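3.2 The table, the paper and the blocks

Most studies of block play say very little about the table. We understand why, as a table is hardly the most exciting thing in a playroom, but over the course of the Astenell project we came to feel that the surface children build on deserves a good deal more room than it usually gets, and we would like to give it that room in this section, even at the risk of trying the reader's patience a little.

The material comes from two settings. The first is the Fitzgerald center, where the playroom has low tables with a wipe-clean top in a rather lively speckled pattern. The second is the Biltden site, where the tables are older and a good many of them carry the scratches and crayon marks of earlier groups. In both places the children were free to build as they pleased, and in both places we noticed in the early weeks that small blocks tended to get lost, visually speaking, against whatever was underneath them. A teal block on a speckled green tabletop is surprisingly hard to find, even for an adult who knows it is there, and several of our youngest builders simply left such blocks out of their towers.

We therefore moved to white paper. The change was a modest one, and the teachers took to it very kindly (one of them had been lining her tables for painting mornings for years, and was pleased to see the rest of us catch up). Plain sheets were laid over the tabletop, with a second, smaller sheet on top wherever a builder wanted a clear place of his or her own. The edges were held down with ordinary masking tape. We tried double-sided tape for a short while and gave it up, as it left the paper rippled and was a nuisance to peel away at the end of the morning.

Tape brings small troubles of its own. A raised corner will catch a sleeve, and a block set half on and half off a strip of tape leans just enough to matter once there are three or four more on top of it. Children found this out quickly and with some delight. One group at Biltden took to building right across the tape on purpose, and we coded those towers separately, under "uneven ground."

The blocks themselves were the small plain cubes from the Kadora set, with the letters and pictures left out of the selection. We kept to a few strong colors, partly so that the children could ask for a block by name and partly for the ease of those of us writing things down afterward. Red and teal proved to be the happiest pair. They stand well apart from each other and from white paper, and they stay apart in the flat light of a December afternoon, when some of the other colors begin to run together.

In all we coded 1404 placements, of which 300 were made on the bare tabletops before the paper came in. A placement was counted when a block came to rest on another block or on the table and was let go. Blocks that were picked up, turned over, admired and put back in the same spot were not counted, though there were a great many of these and we were fond of them.

One distinction gave us more work than we had expected, and it is the difference between a stack that stands and a stack that is lifted. Ordinarily we speak of a tower as something resting on the ground, with its lowest block bearing the rest. Yet two blocks may also keep their column while up off the paper, one directly under the other, and in that case the upper block is the one being held. Figure 4 gives an instance with a red block above and a teal block below. We recorded these as "raised pairs" and kept them apart from the standing towers, of which there were 291 in the paper condition. 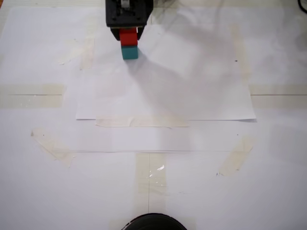

Figure 4. A raised pair, red over teal, just above the taped white paper.

Shadows deserve a word as well. On white paper even a soft, blurry shadow shows plainly, and coders working from still pictures sometimes took a darker patch for the edge of a sheet. We asked them to look for the straight line of the paper first and to settle the position of the block only afterward. With that one habit in place, disagreements over where a block stood became much less frequent, and those that remained were talked through over coffee and settled by going back to the teachers' notes for that morning.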